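Hand-held grippers for a small program: how many to buy, and what else do I budget for?
Posted in Equipment & Purchasing
7 August 2018

skustent_shopgal

Hi all! I run the equipment budget for a community makerspace in Belton and we're getting into collecting demonstration data for a robot arm we hope to own next year. The plan is to start with hand-held grippers, have people do everyday table tasks with them (pick up a cup, clear a table, that sort of thing), and buy the arm once we know what we're doing. I've got a spending request due and I keep going back and forth on it.

My first draft was 2 grippers, spare finger pads, and whatever is left over goes to tables and storage. Then a friend at the Hollance space told me I was underbuying and should ask for enough that every table has its own pair. Our room is big but the money isn't — I have 1,000 dollars set aside for everything that isn't the grippers themselves, and I'd love to hear what ate yours.

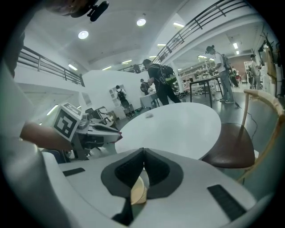 Paper cup pickup at the round table, with a second gripper in use beside it.

So what I'm really asking is: how many grippers, how many spare pads, and do I need proper workbenches or are cafe-type tables good enough? We do have a lot of paper cups, so at least that line is covered, ha.

lobo_bench

Two is fine to start, but only if you think of them as one pair. We bought a pair and figured two people could work separately, then half our task list needed two hands and somebody was always waiting. If you can stretch to two pairs, do it. If you can't, write the schedule first and the order second.

Pads: get more than you think. Soft fingers are what wears out and on our order they shipped separately from everything else, so the second batch took until June to show up. I'd put 20 spares on the first order and be done with it. Make sure they're the same batch or at least the same part number, we ended up with some that didn't match and those are still in a drawer.

Tables — a plain round one like yours is great for cups and light stuff. I wouldn't spend on benches until you're doing heavier things. Spend it on backpacks and cable covers if your people are going to be walking around with gear. I put off the cable covers and regretted it, they were 43 dollars and I'd have paid double by the second week.

quietmornings

depends on the gripper. post the model?

hollance_dee

Agree with most of that, but please leave money for disk space! It was the biggest surprise in our budget by far. We priced the grippers down to the last screw and then had one drive for a whole room of people. Also printed markers, if your setup uses them on top of the grippers like ours does. They get scuffed, and you'll want clean ones ready to swap in. They cost next to nothing if you print them yourselves, just measure them after printing because our printer was quietly shrinking ours to fit the page.

I'd skip the second pair for now and see how many people keep showing up. You can always add to the order, and our supplier gave us the same price when we came back for more (ask for that in writing).

skustent_shopgal

Thank you! Going with one pair, the 20 spare pads, cable covers and a decent drive, and I'm asking the supplier about holding the price on a second pair. Will post the model number when I'm back at my desk.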